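How to Budget for Your First Two-Gripper Pick-and-Place Station

If your lab has finally been told "yes, go price it out," congratulations! This is the fun part, and it goes a lot better when the spreadsheet comes before the catalogs.

Step 1. Write down the task in one sentence. Ours was "move drink cans between a table and a shelf." Everything you buy gets checked against that sentence. Look up the weight of your heaviest object when full, the widest one, and the tallest one.

Step 2. Price the grippers as a set. Ask for the gripper, the mounting plate, the cable and one spare pair of fingers on a single quote. Morenike Edet does our purchasing, and she found that the spare fingers and plates added $200 per arm that wasn't in our first draft.

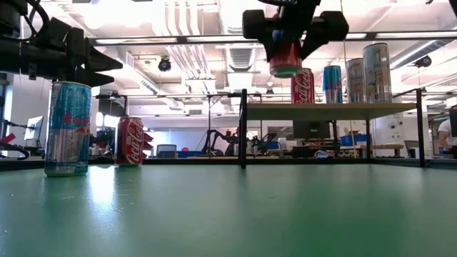
Step 3. Budget for the boring stuff. Cable ties, frame brackets, shelf parts and a work surface you don't mind scuffing all add up. We set aside $3,000 for structure and mounting and used nearly all of it. Test objects are the happy exception: about $75 of groceries gave us a great mix of heights and diameters, and you can replace a dented one the same afternoon.

Step 4. Draw the reach of each arm on paper, to scale, before you order the frame. Include the shelf. Musa Okoro caught a clash between our upright and the second arm this way, and moving a pencil line is wonderfully cheap.

Step 5. Get lead times in writing. Our Zekier quote listed five weeks for the arm and said nothing at all for the controller, so call and ask. Put both dates in the plan, then book your setup days after the later one.

Keep the losing quotes too. You'll want them when it's time to price station two!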